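Household Size and Car Access in the Moffat District
Student project report, Population and Place module
Gregor Halliday

1. Background

The Moffat district is split into 14 small census areas, and the project uses the published tables for all of them. I wanted to see whether areas with more one-person households also had more households without a car. The district had 1651 households in the tables I used. Of these, 932 had at least one car or van, leaving 719 with none.

The district has two main settlements. Jornora is the older one and has most of the apartment buildings. Wurkska sits to the west along the county road and is mostly single-family houses. A strip of farmland called Vastero lies between them and is counted with Wurkska.

2. Method

I copied the tables into a spreadsheet and worked out two percentages for each area: one-person households as a share of all households, and households with no car as a share of all households. I then ranked the areas on both and compared the ranks. Two areas had been merged since the previous census, so I did not try to measure change over time.

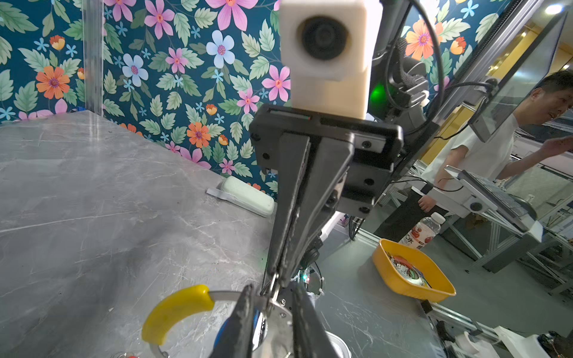

Percentages were rounded to whole numbers after ranking. Where two areas tied, both got the average of the two ranks. I left out the table on household income – it is only published for the district as a whole.

3. Results

The two rankings were close in Jornora. The area next to the bus station came first on both measures. In Wurkska the match was weaker. One area there had a high share of people living alone but very few households without a car. It includes a retirement development, and the age tables show that most of its residents are over 65.

4. Limits

A result for an area does not tell us about any one household in it. Some of the areas are also small, so a handful of households can move the percentage a lot. The 600 households in Wurkska are spread unevenly, and the Vastero part has too few to be looked at separately.

5. Further work

Bus timetables could be added to the spreadsheet by area. I started on this in February but only finished the Jornora routes, and they are not used in the results.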